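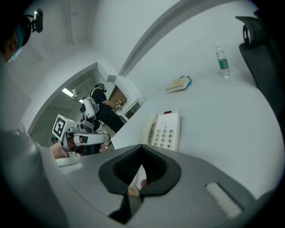
Work on the side room at Briltesach has finished and the room went back into daily use on 6th September. It opens off the main room through the existing doorway and is used for preparing food and drinks, washing up and keeping supplies.

The job was carried out by the fitting firm Adaleck to a plan drawn up by Yevdokiia Hordiienko. The doorway was kept in its old position and at its old width. The frame was rubbed down and painted white, as was the wall on the main room side. No door has been hung. Hordiienko said a door had been priced but would have opened across the route people take to the counter.

The room measured 471 cm on its longest side before work started. One end wall was found to be out of true and has been lined, which brings the finished length to 466 cm. The order for the worktop had to be changed as a result, and the new piece was cut by Kindus.

The counter is white and is set at a single height along its run. A brown wooden cabinet is fixed to the wall over it. The cabinet was taken down during the work, cleaned, given new hinges and put back on a heavier rail. Demyd Nazarenko of Adaleck said the old fixings had been driven into plaster only and had started to pull out under the weight of stacked plates. The new rail is screwed to the brickwork at each end and in the middle.

Lighting is from the ceiling. The fluorescent light was kept and given a new tube and starter. A smaller light further back in the room remains on its own switch, so the rear of the room can be lit separately in the evening. Both circuits were tested before the room was handed over, and the test sheet is held in the office.

Storage has been changed at the same time. Cups, plates and dry goods are kept in the wall cabinet, with the heavier items on the lower shelf. Cleaning products have been moved out of the room altogether and are now in the store by the rear stairs. Bohdana Pylypenko, who keeps the stock list, has asked that anything put on the counter is put away again by the end of the day. Unlabelled food will be thrown out when the shelves are wiped down.

Two items are outstanding. The seal along the back edge of the counter is to be redone by Adaleck once the wall lining has settled, and the floor strip at the doorway is on order from Thevar. The old strip has been left in place until the new one arrives. It stands slightly proud of the floor on the main room side and should be watched when carrying trays.

Tymofii Hladun is taking reports of faults. These should state which fitting is affected and whether it can still be used. A check of the cabinet fixings and the counter joints is planned for December.

We use cookies to remember your settings and to measure visits to this site. By continuing to browse you agree to their use. Accept | Manage settings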